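Right, the planner rewrite for the two-arm cell is finally merged and I am far too excited about it, so here's a thread. 1/

Quick background: until May each arm had its own planner and they took turns through a lock. Safe, very dull to watch. One arm moved, the other sulked. 2/

The new version (we call it Gostira) plans both arms as one 14-joint problem when they're close together, and splits back into two separate problems when they aren't. The split is the bit I love! Most of the time you really don't need the big one. 3/

Worst-case planning time in the shared zone was 43 ms on our test set this morning. I'd have been happy with double that. 4/

The fiddly part was contact. If one gripper is on the bin, the bin has to stop being an obstacle for that arm and stay one for the other. Pallard, our scene tracker, had a single collision flag per object, so I changed it to a flag per object per arm. Took me 11 days, mostly tests. 5/

Current task is toy animals into a blue bin, one arm on the animals and one on the rim. Thin legs are brilliant for finding bugs in a grasp sampler, by the way. Ours kept proposing grasps on a horse's ankle. 6/

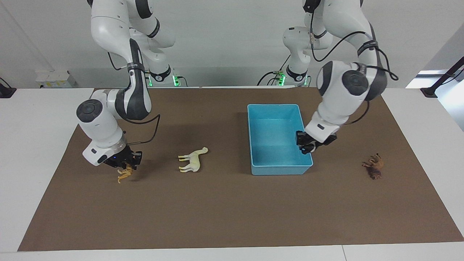
Still on my list: two ugly retries in the handover between plans, where the speed limits don't match at the join and the controller (Ardeleanu) quite rightly refuses the trajectory. I think the fix is to blend over a longer window, but I want to look at the logs properly first. 7/

Also the replay viewer now shows both arms' planned paths on one timeline, with a scrub bar. Should have built that first, it's so much nicer than reading joint angles. 8/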